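Urerska Spiel & Ordnung

Lochkorb Rolta mit Formensatz Moges
Artikelnummer 411

Der Rolta ist ein weißer Aufbewahrungskorb mit gelochten Flächen und glattem Rand. Wir liefern ihn zusammen mit dem Formensatz Moges, beide Artikel sind aber auch einzeln erhältlich. Gedacht ist die Kombination für Kindergärten, Lernwerkstätten und Haushalte, in denen Bausteine täglich heraus- und wieder weggeräumt werden.

Die runden Löcher sind in einem gleichmäßigen Raster angeordnet. Staub und Krümel, die mit den Steinen in den Korb geraten, lassen sich nach dem Ausräumen ausklopfen oder ausspülen.
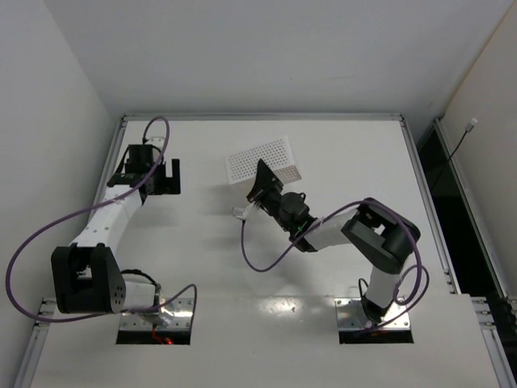

Für die Reinigung genügen lauwarmes Wasser und ein mildes Spülmittel. Bitte keine Scheuermilch und keine Drahtbürste verwenden, auf dem weißen Rand bleiben sonst Kratzer sichtbar. Flecken von Filzstiften gehen am besten ab, solange sie frisch sind. In die Spülmaschine gehört der Korb nicht.

Der Korb kann im Regal, auf dem Tisch oder auf dem Boden stehen. Auf lackierten Möbeln empfehlen wir die selbstklebenden Füße aus dem Zubehör. Ein Satz besteht aus 4 Stück.

Formensatz Moges

Der Satz enthält sieben Grundformen, darunter Keile, Dreiecke und abgestufte Steine in L-Form. Ein Teil der Formen ist orange, ein Teil in hellem Holz gehalten. Die Steine werden ohne Verbindungsstücke gestapelt oder aneinandergelegt. Eine Bauanleitung liegt nicht bei, auf dem Beiblatt sind aber alle Formen im Umriss abgedruckt. Das Blatt kann auch als Sortiervorlage beim Aufräumen dienen.

Der Stufenstein wird von Kindern meist als Treppe verbaut. Mit seinem Gegenstück lässt er sich zu einem Quader ergänzen. Das kleine Dreieck kann flach liegen oder auf der Kante stehen, der Keil eignet sich als Rampe oder Dachschräge.
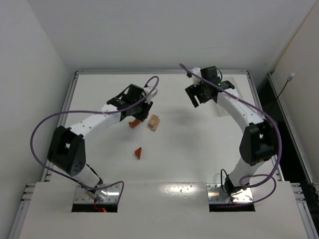 Formensatz Moges: Keil und Dreieck in Orange, dazu ein heller Stufenstein aus Holz.

Die Holzteile bitte nur feucht abwischen und an der Luft trocknen lassen. Nicht einweichen und nicht auf die Heizung legen. Leichte Unterschiede in Farbton und Maserung kommen vor und sind kein Grund zur Beanstandung.

Lieferumfang
1 Lochkorb Rolta, weiß
1 Formensatz Moges
1 Beiblatt mit Formenübersicht

Zubehör (nicht enthalten)
Selbstklebende Füße, Satz zu 4 Stück
Regaleinsatz Grorkov für den Lochkorb Rolta
Ergänzungssatz Moges mit zusätzlichen Stufensteinen

Hinweise
Der Regaleinsatz Grorkov passt nur zur aktuellen Ausführung des Korbs. Wer noch einen Korb der früheren Serie mit abgerundetem Boden besitzt, fragt bitte vor der Bestellung bei uns nach. Der Ergänzungssatz ist ab Februar wieder lieferbar, Vormerkungen nehmen wir über das Kontaktformular an.

Einzelne Formen können nachbestellt werden. Bitte dabei die Artikelnummer und die Bezeichnung vom Beiblatt angeben.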